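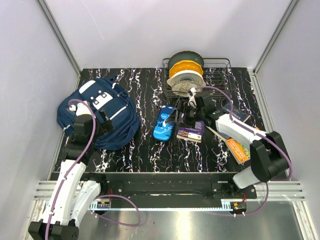 Idris Jarman reckons I've been playing Fluven all wrong. You don't fight in the marsh, he told me over voice chat, you walk round it, and you certainly don't light a torch. I had lit two. Something with far too many elbows was already dragging me under the reeds.

So that's how my first evening with the new co-op mode went, and I loved it! Fluven has been a single-player survival game since it came out in March, and a pretty lonely one. Now up to four of you can share a world, a camp and (this is the bit that causes rows) one food store. Idris and I fell out over dried fish within the hour.
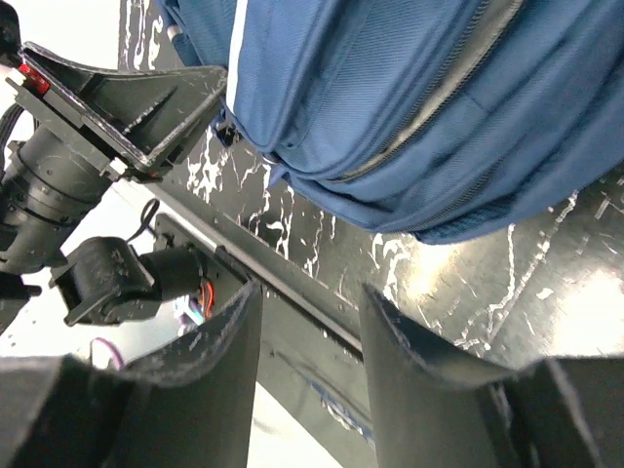
We made up in time to try the Preltari Pass, a long climb up to an abandoned signal tower at 4000 metres. On your own it's a slog. With company you rope yourselves together, and if one player slips the others have a second or so to dig in. I slipped a lot. Mwanaisha Were, who joined us halfway up, stopped saying "got you" after a while and just sighed.

The building has had a going-over too. Walls snap together properly now, and you can leave a gate open without the whole goat pen emptying itself into the river. Fires still go out in a light breeze, mind you, and the map is as hard to read as ever — I spent ages heading confidently for Filten and ended up on the wrong side of the lake.

What I'd really like is a better way to play with strangers. You can join an open world, but there's no telling whether you'll land in a tidy village or a smoking hole. My third try dropped me beside a chap called Perrin who had built 173 chairs and wouldn't let me sit on any of them. Great fun, but not much use when the snow comes in.

The update is free if you already own the game, and your old saves carry over. Mine did, goats and all.

Print this article | E-mail this to a friend

Comments

Huw Morris
Does the host have to be online for the others to play? That killed the last one of these for my lot.

Ottó Farkas
Yes Huw, the host has to be on. Agree about the map, it's dreadful.

Dumisani Adams
100 hours in and I still light the torch every time.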